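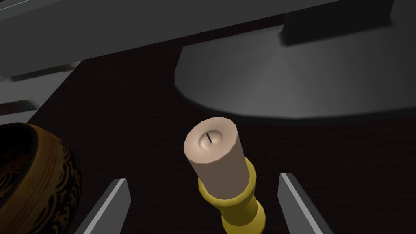 GIRKHOLM GETS NIGHT FERRY UPDATE IN FEBRUARY, FREE FOR ALL OWNERS

New island, co-op for two, level editor out of beta

Bridix, the independent studio behind the open-world mystery game Girkholm, will release the Night Ferry update in February. Free on PC and both consoles. No separate purchase, no season pass, goes live at 10 a.m. Eastern on all three at once.

Night Ferry adds a second island, reached by boat from the old harbor once players have finished the lighthouse chapter. Anyone already past the lighthouse can board right away from the harbor save point. Existing saves carry over. Backing up first is still a good idea, especialy on PC with mods installed.

The new island is smaller than the mainland but a lot denser. Six main story missions, a quarry, a closed radio station, and a ferry timetable that matters - miss the last boat and you are spending the night.

"People kept asking what was across the water," said Pilar Orellana, creative director at Bridix. "For the first year it was a flat backdrop with a light on it. They built rafts out of shop crates to get there and hit a wall. So we felt we owed them an island."

Two-player co-op is in, for the whole game and not just the new chapter. Drop in, drop out. The host keeps story progress, the guest keeps clothes, money and journal pages. Cross-play between consoles and PC is on by default and can be switched off in the menu. Split screen is not included in this release.
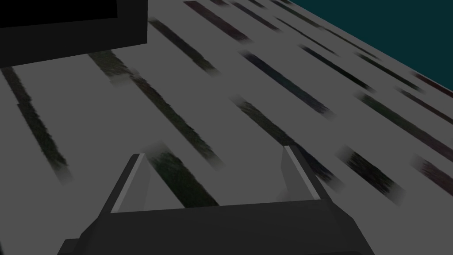 Gripper open above a striped gray surface.

The update also brings Skaler, the level editor, out of beta. During the beta players published 2,000 levels with it, and all of them will keep working in the finished version. Skaler now has a proper search, tags, and a limit of 500 placed objects per level on console. The PC limit is 2,000 objects. Levels made on PC that go over the console limit will show up grayed out on console with a note saying why.

"The object limit was the big fight," said Fermín Núñez, lead programmer. "Console memory is what it is. I'd rather have a level that loads every time then one that loads when it feels like it. We may raise it later, no promises."

Fixes: 70 in total, full list in the patch notes. Highlights for returning players:

- Fast travel from the chapel no longer drops you under the road
- Journal pages count correctly after a reload
- Rain stops indoors
- Motorbike handling redone, old handling still available under Classic
- Subtitles can be resized, three sizes
- Dog no longer blocks the mill door

On the sound side, composer Oliwia Wysocka returns with a new set of music for the island, including the songs played by the radio station once it's back on the air. Getting it back on the air is optional, and it's the longest side quest in the game.

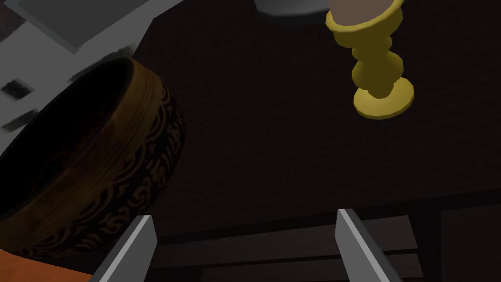 The station quest is also where most of the hidden material sits. Bridix is not publishing a map of it. Players of the first release will remember the tide clues, which took the community months to piece together, and the new ones follow a similar idea but don't need any of the old solutions. No paid hints. No outside website needed, everything can be solved inside the game.

Publishing is handled by Figueroa, which has worked with Bridix since the console version. A boxed edition with the update on disc is planned for later in the year, price to be confirmed.

"We wanted this one free, and that wasn't a long meeting," said Anderson Sampaio, head of publishing at Figueroa. "Girkholm sells when people are talking about it. Give them somthing to talk about."

Review codes: available to press two weeks before launch, one per outlet, co-op outlets may ask for a second. Please hold footage of the final mission until release. Everything else is fine to show. Requests and interviews go to Soon-im Yeom, press contact, Figueroa. Spanish and Polish versions of this release on request.

About Bridix
Bridix makes story games with a lot of walking in them. Girkholm is its second title.

3 comments

cratelauncher
I was one of the raft people. Took me a whole weekend to hit that wall. Day one for me

mossy_pete
no split screen :( my brother and I share one tv. please think about it

Harborlight
Does the Classic bike setting work in co-op if the host has it off? Patch notes don't say. Also glad about the dog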